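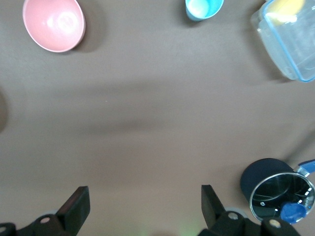 Submitting Picture Books for Review - FAQ
Updated Saturday, February 15, 2020

Which books are eligible?
Picture books and early readers for ages 2 and up, in print and for sale in the United States. Board books are eligible if the text is original. Abridged versions of longer picture books are not.

Do you take holiday titles?
Yes. Winter holiday titles must reach us by the first week of October. Later arrivals are held for the next year's list.

Bound copy or PDF?
Bound copy, or folded and gathered sheets. We do not review from PDF, as page turns and gutter placement are part of the review. Send two copies to the Stadska office.

How long does a decision take?
Allow 90 days from receipt. Titles not selected by then should be considered declined. No notice is sent.

How long are the reviews?
Up to 200 words. Starred reviews may run longer - the limit is set by the issue editor.

Can I submit a self-published book?
Yes, if it has an ISBN and is carried by a wholesaler. Dretar and Vondico listings both qualify.

Are copies returned?
No. After review they go to the Saha reading room, where they are shelved for public use.

My review has an error. Who do I contact?
Use the corrections form and give the issue number and page. Corrections to price, page count or ISBN are made online within a week.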